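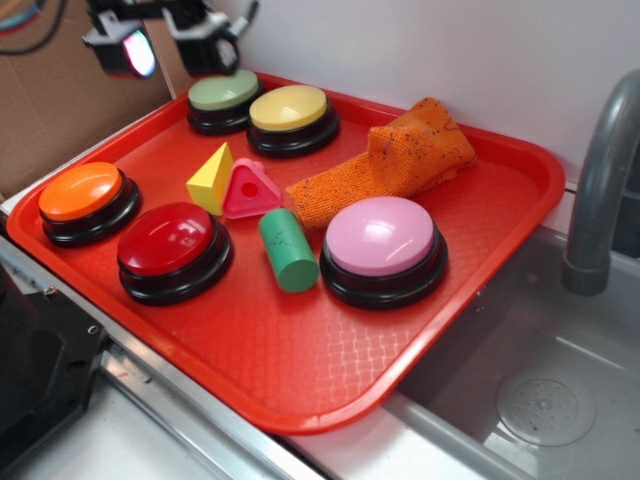
Figure 3. Boutons-poussoirs de couleur sur un plateau rouge.

4.2 Le nom de couleur comme raccourci

Le résultat le plus réjouissant de l'enquête Enness concerne les teintes pâles. Sur les 793 locuteurs interrogés à Fimthorpe, presque tous nomment le rouge et le jaune sans hésiter, et dans les mêmes délais. Dès qu'on passe au vert grisé ou au rose clair, le lexique s'ouvre d'un coup : sauge, tilleul, amande, dragée, et même « vert de pharmacie », que nous n'attendions pas du tout !

Yazzie avait déjà relevé cette richesse dans le corpus Netier (3000 énoncés), mais chez des adultes seulement. Or les enfants inventent autant, sinon plus -- et leurs trouvailles restent stables d'une séance à l'autre. L'orange occupe une place à part : le fruit y revient sans cesse, y compris dans les réponses les plus brèves. Nous reprenons ce point en 4.3, avec les données de mars.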